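Pakeo Shoe Rack Set

Demonstrations of two small robot arms putting shoes on a rack, recorded on a home-built cell in the Grevance shared workshop. Last updated Jun 7, 2019.

Contents

The set holds 500 episodes. Of these, 482 are marked as complete and the rest are kept in a separate folder called partial. An episode starts with both arms raised and the shoes on the floor panel, and ends when the operator presses the stop pedal. The start layout is changed by hand between episodes. Shoes may start on either side of the rack.

Each episode folder has:

top/ frames from the fixed camera
wrist_l/ and wrist_r/ frames from the two wrist cameras
joints.csv joint positions and gripper opening for both arms
notes.txt one or two lines typed by the operator, often empty

The cell

The frame is aluminium extrusion with white panels on the floor and pale panels on the walls. Both arms are bolted to rails along the front edge. The grippers have two black fingers each. The first set of fingers was too blunt to get under a heel, so we reprinted them with a tapered tip. All episodes in this release use the tapered ones.

The rack is orange wood with open rails and no solid shelves. A shoe put down too far back will drop through, and this accounts for most of the partial folder.

Shoes are a mix of lace-ups and slip-ons in several colours. Laces are left tied in a loose bow.
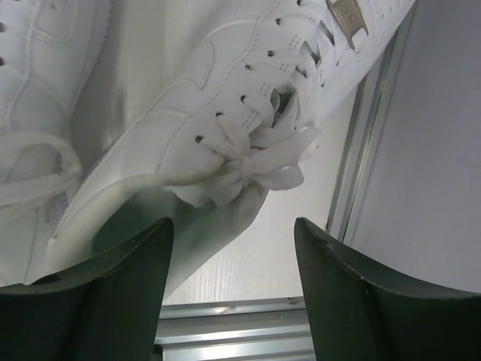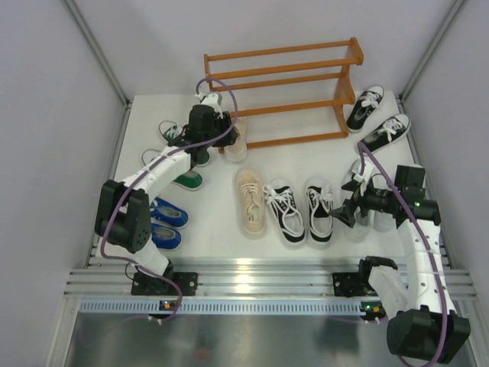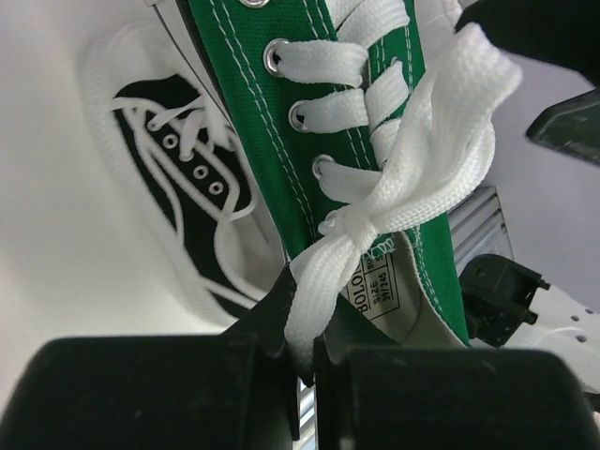 Control and timing

The arms are driven by a pair of hand-held leader arms through a small program called Clevavska, which is in the tools folder. It reads the leaders, applies the joint limits and writes the log. It was written for our boards and will need its port names changed before it runs on anything else. Set these in ports.cfg.

Camera frames and joint readings are stamped by the same computer. The left wrist camera runs 2 frames behind the others. We have not corrected this in the files. If you need them lined up, run shift_left.py on the episode folder first. It makes a copy and leaves the original alone.

Joint zero was set again in September after a shoulder bolt worked loose. Episodes recorded before that have the old offsets, stored in cal_old.txt. The newer ones use cal.txt. The loader picks the right file from the episode header, so you only need to care about this if you read the csv directly.

Known problems

White shoes on the white floor are hard to separate from the background in the top view. Exposure was fixed by hand and is on the high side.

In 7 episodes a lace is caught between the fingers when the gripper opens and the shoe is dragged back off the rack. These are labelled lace_snag in notes.txt.

The fingers block part of every wrist view. We tried moving the camera bracket further back but it hit the wall panel on low reaches, so it went back where it was.

Loading

Unpack the archive and point the loader at the top folder:

python load.py --root pakeo --split complete

Use --split partial for the rest. The older Cho loader also works but ignores the notes files and reads the gripper opening as a percentage, so divide by one hundred before comparing.

Licence

Free to use and change for any purpose. Please keep this file with the data. Bug reports can go on the Grevance workshop page, with the episode number in the title.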